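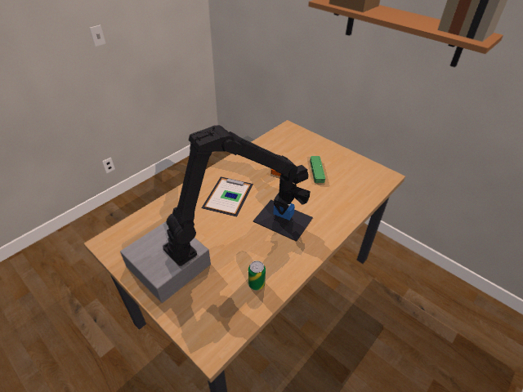 Notes on Choosing a Laptop Repair Shop

Readers of this blog will know that I spent most of my working life in office purchasing, and that I continue to receive questions about computers from former colleagues. The most frequent of these concerns the choice of a repair shop once the manufacturer's warranty has ended. I have answered it by e-mail many times, and it seems sensible to set the answer down in one place.

The occasion for doing so is my own laptop, a Plaretti bought for home use, which began in December to switch itself off whenever the charger was disconnected. The battery indicator still reported a full charge. I checked the power settings, installed the pending updates, and tried a second charger borrowed from my neighbor, Bahman Shirazi. The fault remained the same.

I then approached two shops. The first was the Radus service counter, which is authorized for several makes. The second was Clostent, an independent business with a single repair bench, operated by Myung-ja Ok. Both were courteous. Their terms differed considerably, and the differences are the subject of this post.

Diagnosis fees

Radus charges a fee for diagnosis and retains it whether or not the customer accepts the repair. Clostent also charges a fee, but deducts it from the final bill if the work goes ahead. Either arrangement is reasonable, provided that it is stated in writing before the machine is handed over. I would advise against leaving a laptop with any shop that describes its diagnosis as free and does not say in writing what happens if the customer declines the quotation.

Parts

A quotation should state whether each part is original, compatible, or refurbished. On older models the original battery may no longer be in production, and a compatible one may be the only choice. I have no general objection to compatible batteries. I do object to learning of them from the invoice. The quotation from Radus listed "battery, 1" and nothing further, and it required a telephone call to establish that the part was original. Clostent offered both kinds, with separate prices and separate guarantee periods. The original was the dearer of the two, and I selected it.

Data

It is the customer's duty to make a backup before any repair. Shops say so in their terms, and they are correct. The customer should also ask whether a password is required. A battery replacement can usually be tested without access to personal files, and a guest account is sufficient in many cases. Radus asked for my main password on its standard form. When I questioned this, Jeferson Andrade at the counter crossed out the line and initialed the change. I appreciated his willingness, although the form itself ought to be revised.

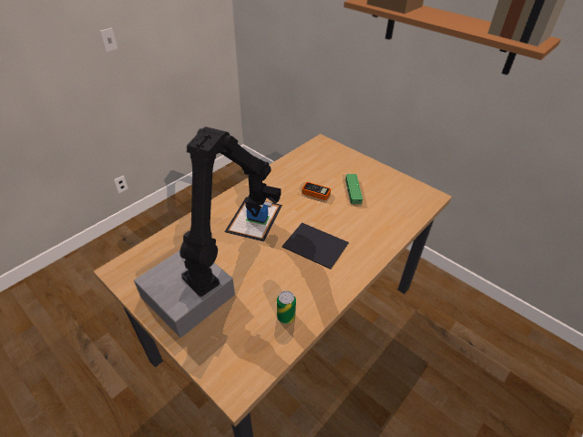 Turnaround

Radus quoted eight working days, on the grounds that machines are sent to a central workshop. Clostent quoted five, subject to delivery of the part. Customers who depend on a laptop for their income should ask about a loan machine at this stage. Radus keeps a small stock of these for business accounts, and private customers may rent one if any are left. Clostent has none.

I chose Clostent and delivered the laptop on a Thursday, shortly after opening. The receipt recorded the serial number, the condition of the lid, and the fact that the charger was included. I recommend checking all three before leaving the counter. A former colleague, Tove Vigfúsdóttir, once spent several weeks in correspondence over a scratch that she was certain had been absent when she handed in her machine. The receipt said nothing on the matter, and the dispute was never properly settled.

The outcome

The battery was replaced within the quoted period. Ms. Ok also reported that the fan had collected a good deal of dust, and she asked for my approval before cleaning it, as this carried a small additional charge. The old battery was shown to me and then kept by the shop for recycling. The laptop now runs for most of an afternoon on battery power, a little less than when it was new.

I have one reservation. The guarantee on the work is recorded only on the paper invoice, and a replacement copy is available only by visiting the shop in person. I have scanned mine and suggest that other customers do likewise.

Several readers have asked whether memory should be increased during the same visit. If the machine has 8 GB and feels slow with ordinary browsing, an increase to 16 GB may be worthwhile, but the model must first be checked, as many thin laptops have memory that cannot be replaced. Cường Kim has written to me with a related question on storage drives, and I intend to address it in a separate post when I have read the material he enclosed.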